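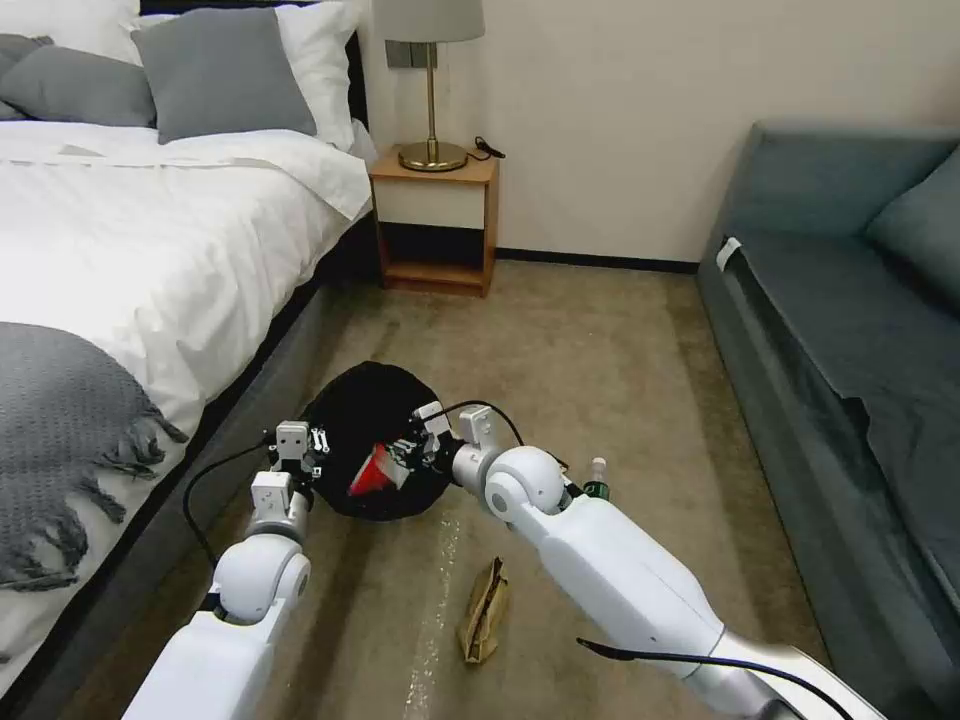 The throw at the foot of the bed, with the nightstand and the sofa.

Ravn Forura knitted throw, grey, fringed
Reviewed by Heather Wihongi

I let out a furnished one-bedroom flat in Treltthorpe, mostly for short stays, and I bought this throw in December to replace a fleece one that had gone bobbly. It cost 64 pounds from the Grestent shop. I have had two of them going in rotation since then, one on the bed and one in the cupboard, so this review covers both.

The knit has a texture you can see from the doorway, which is what I wanted over a plain white duvet. A flat grey blanket on white bedding tends to look like a hospital. The bed frame is dark grey and two of the pillowcases are a lighter grey, and the throw ties in with them without being an exact match. I ordered it from the website without a sample and was a bit nervous about the colour, but it was fine.

It is heavier than it looks. Laid across the lower part of the bed it stays put fairly well, though a smooth duvet will let it creep towards the side if someone sits on it. I have stopped trying to get it perfectly square. The fringe hangs over the side and it looks better slightly loose anyway.

Washing. The label says 30 degrees, wool cycle, dry flat. I don't have anywhere to dry a thing this size flat, so I put it over two airers with a towel underneath. It takes a day and a half. The first wash left a fair amount of grey fluff in the filter, the second much less. It has not shrunk that I can tell. The tassels do tangle in the drum, and you need to sit down and comb them out with your fingers. Allow twenty minutes. A pillowcase tied round each fringed end helps a lot – I got that tip from Gunhild Thorlacius, who has the flat upstairs.

The other thing to know is that the tassels pick up whatever is on the carpet. Ours is beige and shows everything, and on changeover mornings there is usually litter to deal with before I get near the bed.

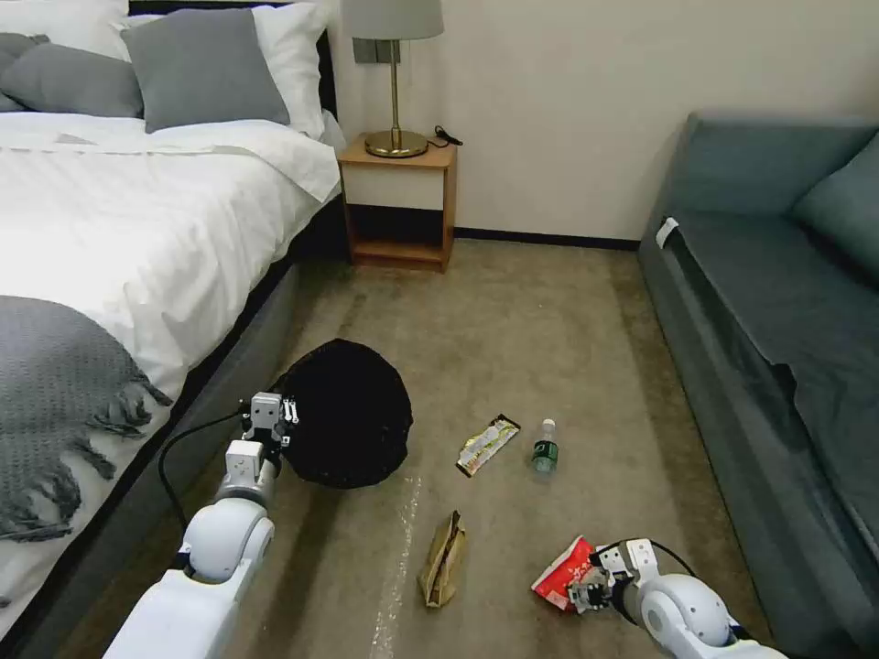
So I now fold the throw up on to the mattress first, do the wrappers and bottles, hoover, and let the fringe down last. When I did it the other way round I was picking crumbs out of the knots. If you have a pale carpet and a low bed, measure the drop before you buy. On a high bed it wouldn't be a problem.

Two of the tassels have come undone on the older throw. They are only knotted, so I retied them, but at this price I would have liked them stitched. I wrote to the shop and had a reply from a Mogens Lund, polite enough, offering me a few spare lengths of yarn. They arrived a week later and the grey is a shade off.

As for warmth, it adds a bit over your feet and that is all. It is too openly knitted to be much use alone on the sofa in the evening, and the fringe catches on watch straps. Guests do take it over there, so I have started leaving a cheap blanket in the cupboard for that.

I also have the nightstand from the same range, with the white drawer front and the open shelf. It does its job. The top takes a lamp with room for a phone, and the shelf is easy to wipe. I would like a hole at the back for the lamp cable, which just sits coiled on the top at the moment.

Would I buy the throw again? At 64 pounds, yes, for a bed that gets looked at more than slept under. At the 80 they are asking now I would wait for a sale.

Looks: 5 out of 5
Washing: 3 out of 5
Fringe: 2 out of 5
Value: 3 out of 5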